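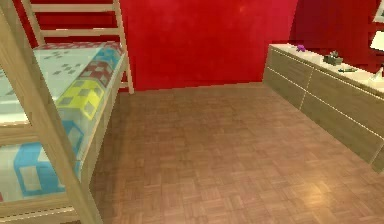
Heriberto Cáceres told me the top bunk is wasted on children, and I've been arguing with him in my head ever since. His point was that kids fall asleep anywhere, on a coat, on a bus, under a table at a wedding, and the one person in the family who needs a ceiling close by and a ladder between them and everybody else is the parent. He was saying this at nine at night, over soup, and he has three of them, so I let him talk.

I shared a room with my sister until I was fifteen. We had the bunks, we had the tape line on the carpet, we had the fights over the lamp (she read, I didn't, and the lamp was technically mine!). And what I remember best is the talking. You say things in the dark to a voice under you that you would never say to a face. I told her I'd failed math that way. She told me she was moving out that way, two years before she did it.

So when my own two started asking for separate rooms in August, I got weirdly sad about it. We do have the space, sort of. There's a little room at the back where I keep the ironing and a Dokau sewing machine I've used maybe twice, and it would take a bed if I gave up the ironing, which, fine, twist my arm.

I asked around, as you do. Mateja Stan grew up one of five in two rooms and thinks the whole question is funny. "You wanted quiet, you went and sat in the bathtub," she told me. With a pillow! Her brothers would knock every four minutes. She has her own house now, and she still does her crossword in there with the door locked.

Other people went the other way. A neighbor of mine split her girls up and says they've been nicer to each other at breakfast ever since, and she'd pay for it again, all $700 of it, counting the paint and the second desk. I believe her. My sister and I were horrible at breakfast.

We ended up doing a trial. The older one got the back room for 36 nights, which is how many were left until my mother came to stay and needed it. Night one, big excitement, door shut, sign on the door. Night two, same. By the second week I was going past with the laundry at ten o'clock and there were two voices in there, and a lot of crumbs.

My mother has been and gone. The sign is still up, and the younger one has added her name to it in green marker.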